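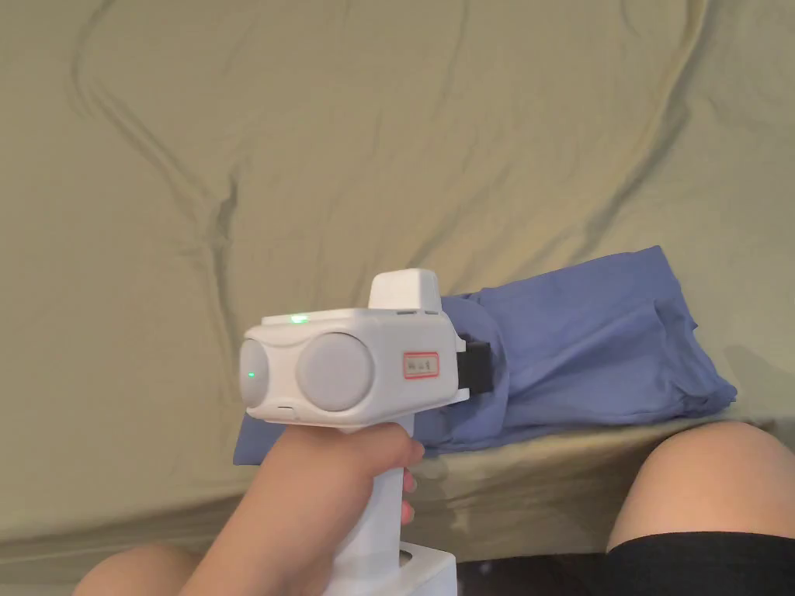 **Is it worth chasing an industry partner for a tiny computing grant?**

Posted by Akua Addo

Hi all, long-time lurker here. I'm in a small research group at Gurkcombe (three staff, two grad students and a server that sounds like a hair dryer) and we've got seed money for a compiler project called Idus. The seed fund covers 11 months. After that we're meant to find an industry partner to match whatever the university puts in, and I've never done this before.

A company called Lundness has shown some interest. They had a call with us on Wednesday and were lovely, but they want "first look" at anything we publish, 90 days ahead. My head of department reckons that's normal. My grad students are horrified, because one of them has a thesis chapter riding on it. Has anyone signed something like this? Did you regret it? And do I talk to the research office first or wait until there's a draft on the table?

**Edem Baidoo**

Research office first, always! I did it the other way round at my old place and they made us start over, which cost us most of a winter and a fair bit of goodwill.

On the 90 days - I'd push back. We asked for 60 and got it without any fuss at all, I think the bigger number was just what their template said. The part you want to read closely is what happens when the clock runs out. Ours said that if the company hadn't written back by then, we were free to publish. An earlier draft left that out completely and our contracts person caught it (bless her, I sent chocolates).

Get theses carved out by name, too. Write "thesis or dissertation" into the clause so there's no arguing later over whether a chapter counts as a publication.

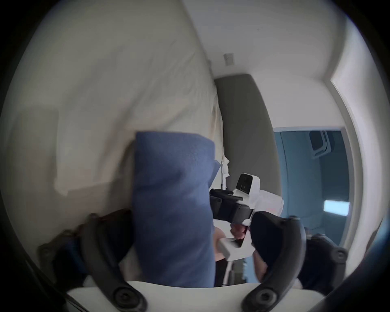 *Photo: Usa Wiriya*

One more thing I forgot. Ask who owns changes to code you'd already written before the partner turned up. We put a list of our existing repositories in an appendix with the commit dates, and it's been handy twice already.

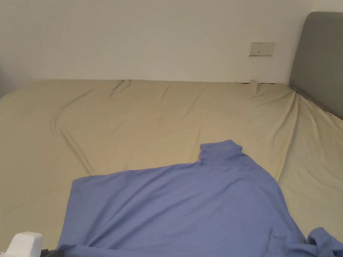
### More replies

**Petrică Enache**

Don't do it. Companies take forever to pay. Apply for another government grant.

**Dede Bawa**

Bit harsh, Petrică! Ours paid fine once we sorted the invoicing, though I'll grant you the first one took ages.

Akua, I'd add two things to what Edem said. See if they'll take a membership instead of a contract for a specific project. We run ours that way: members pay a yearly fee, come to the November workshop, see the preprints when everyone else in the group does, and don't get a say over publishing. It's less money per company but there's a lot less lawyering, and your students can breathe.

And check what "match" means with your own university before you get too far along. Mine wouldn't count donated hardware or cloud credits, only cash, and I'd already told everybody we were sorted. Awkward meeting, that one. If Lundness is offering machines, get the answer in an email.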